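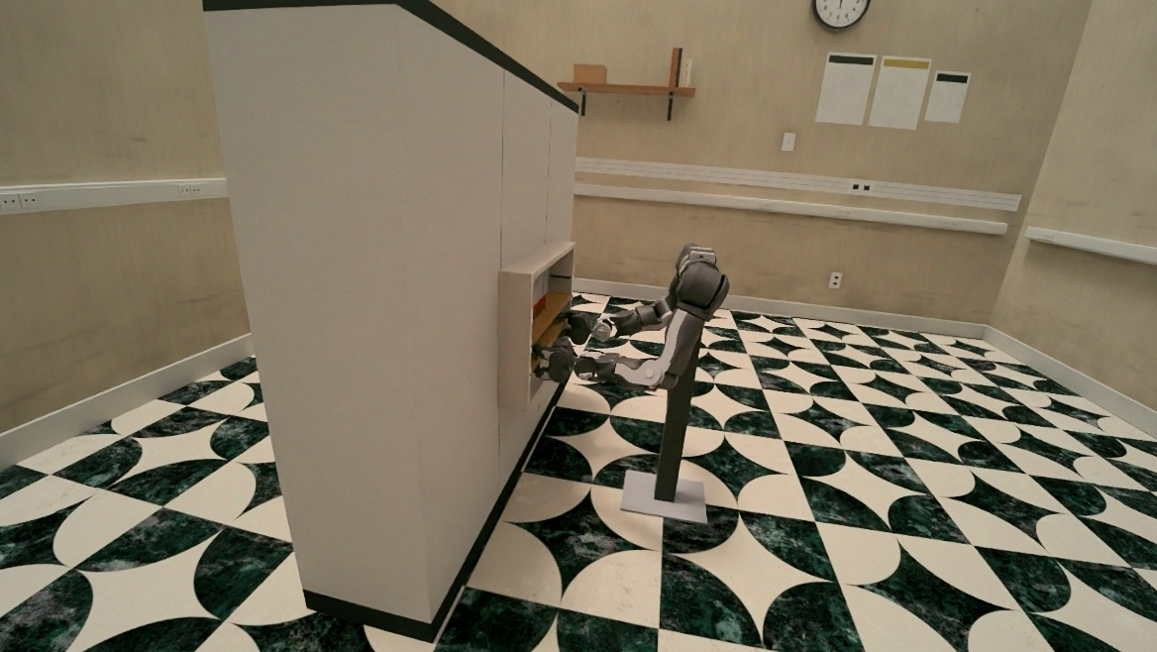
Shallow and small, set against the side of the big partition.

How to Add a Shallow Shelf Unit Without Losing Your Hallway

412 shares | 3 comments

I love a shallow shelf. I love them so much that I've put one in every place I've lived, starting with a tiny apartment in Ciltton where the hall was also the laundry room and, on bad days, the bike shed. You don't need depth to store most of what you own! Keys, paperbacks, dog leads, a row of jam jars — all of it fits in less room than you'd think.

The first job is picking your depth, and please do this with a tape measure and your actual stuff. Lay the things you want to store on the floor, measure the deepest one, and add an inch. For most halls I land on 8 inches. Then cut a piece of cardboard to that depth, tape it to the wall at hip height and live with it for a few days. Walk past it with groceries. Walk past it in a winter coat. If you keep bumping it, go shallower now, while it's still cardboard.

Next, the boards. I buy solid wood when I can and let it sit flat indoors for a week before I cut anything. Look down the length of each board with one eye shut, like you're checking a pool cue. A slight bow is fine if you put the hump facing up, and the weight on the shelf will help settle it.
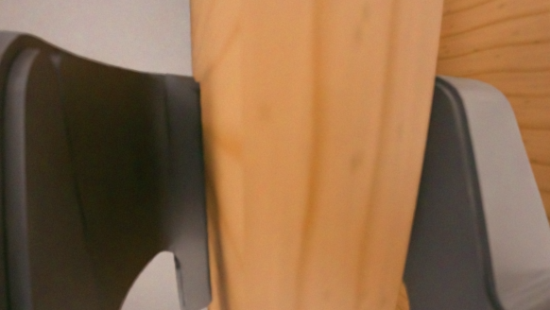

Sanding is the part everyone wants to skip, and I get it, but a nicely rounded front edge makes the whole thing feel like real furniture. Go with the grain, 120 grit and then 180, and wipe off the dust before any finish goes on. I use Olum hard oil, two thin coats, with a night in between. Put the rags outside to dry flat, never balled up in a trash can. Oily rags can heat up and catch fire by themselves.

Now build the box. Cut the two sides together, clamped, so they match exactly. Mark your shelf heights on both at the same time with a square, and write which end is up (I have made two left sides, and I was very proud of them until I wasn't). Glue and screw the top on first, then the bottom, then measure the diagonals. If they're the same, you're square. If not, push on the long corners until they are, and leave the clamps on.
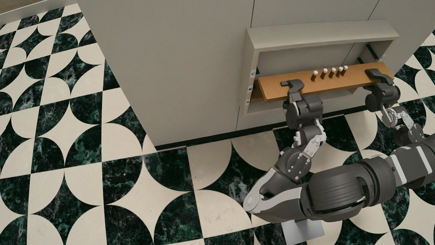 Wood grain against plain light grey.

Cut the shelf board a hair shorter than the opening, 3 millimeters total if your tape does metric. You want to be able to lift it out for painting or for the day you buy taller jars. Rest it on pins or small cleats. Over a span of nearly 40 inches I add a strip under the front edge, glued on, and the sag just stops being a problem.

Hang the unit into studs wherever you can. Find them, mark them with tape, and use two screws per stud, one high and one low. In a rental with odd walls I've used Flilham toggle anchors, following the weight chart on the packet. Hold a level on the top as you tighten, going a little at a time from screw to screw.
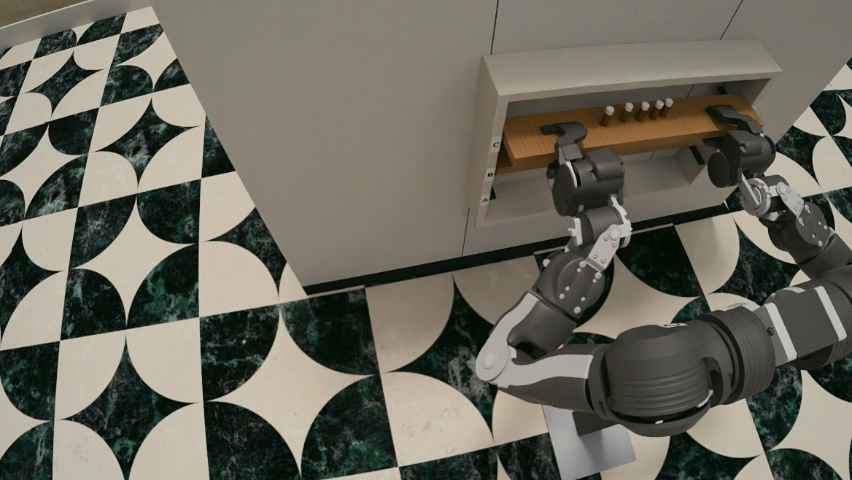 Letters up the side, A at the bottom and C at the top.

Last, label your levels. It sounds fussy, but it's so handy! Anyone in the house can be told "spare bulbs, B" over the phone and find them. Small stickers on the side panel do the job, and they peel off when you change your mind.

3 comments

mudroom_fan
The cardboard trick saved me. I was about to go 12 inches deep and my door wouldn't have opened all the way.

shelfish
Does the hard oil get sticky in August? My hall has no air at all.

tinplate
Mine did when I put it on too thick. Thin coats and wipe off the extra after 15 minutes, and it dried fine.

Related
Fixing a Drawer That Won't Close
Mishra Hinges: Which Size Do I Need?
A Bench From Leftover Boards
Paint or Oil for Busy Hallways?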